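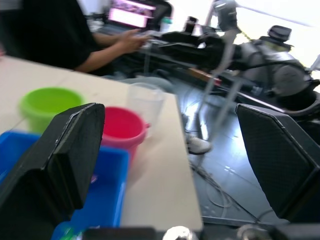
Visit report: Clultus manipulation lab, open afternoon

The Clultus lab opened its doors on a Thursday in April. I went with Selina Zürcher from Wallner, mainly to hear about a stop-chain fault that the lab had reported to its suppliers in the winter. Reto Brunner led the tour and Han-gyeol Kang ran the arms.

The task under study is called Trastum. Two arms work across a table on small toys, a tray, a fishing net and a pair of containers. The loads are trivial. The interest is in thin handles, mesh and water, all of which give the controller poor contact information.

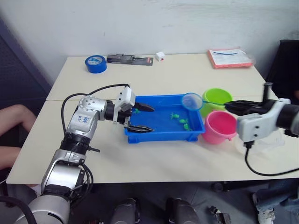 Net in the right gripper, turtles in the tray.

The fault occurred in run 1494. The right arm had closed on the rim of the tray while the left arm was still moving to its own grasp point. The left arm reported a joint torque limit and stopped. The right arm should have stopped with it. It continued for 3 seconds, dragged the tray toward the table edge and spilled water over the front. An operator pressed the emergency stop. There were no injuries and no electrical damage.

Brunner put the log on a screen and went through it line by line. Each arm has its own controller, and a protective stop on one is passed to the other by a software message. During run 1494 the message was sent on time but sat in a queue behind image data. The hardware emergency stop is wired separately and was never affected.

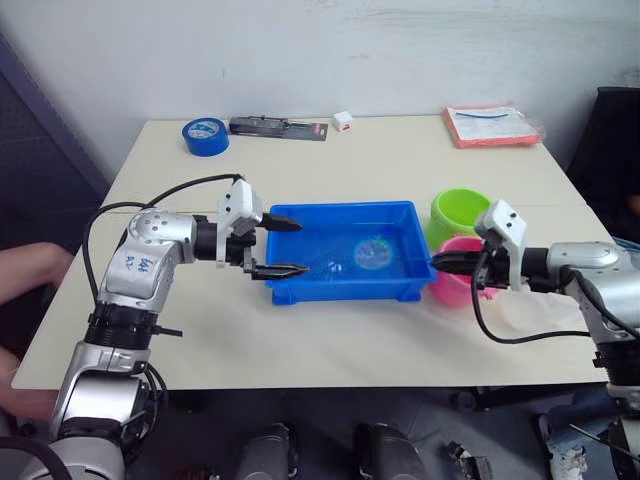
Kang said the group had first blamed the grip, and lost most of a week changing finger pressure before anyone compared the two clocks. Once the clocks were aligned, the delay was plain. They then reproduced it 8 times with the tray dry and speed reduced.

Two changes have been made. The protective stop now travels on a dedicated wired signal between the controllers, and each arm also halts by itself if it loses the other's heartbeat. Mechthild Ortner, who handles safety for the building, has asked for a further test with both arms at full speed. It had not been done when we visited.

Zürcher asked about finger wear. Brunner's answer was that pads are inspected by eye and replaced when slipping is noticed. There is no fixed interval. I would expect one, given that worn pads change the force needed to hold a wet rim, and the torque limit was the first event in the log.

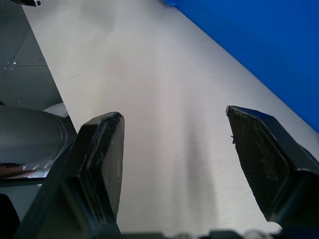 Points to follow up

Ask Ortner for the result of the full-speed stop test.

Request the revised wiring diagram from Liesl Wieser at Geluseo, who supplied the signal module.

Check whether our own two-arm cell at Wallner sends its protective stop over the same network as the cameras. Zürcher believes it does.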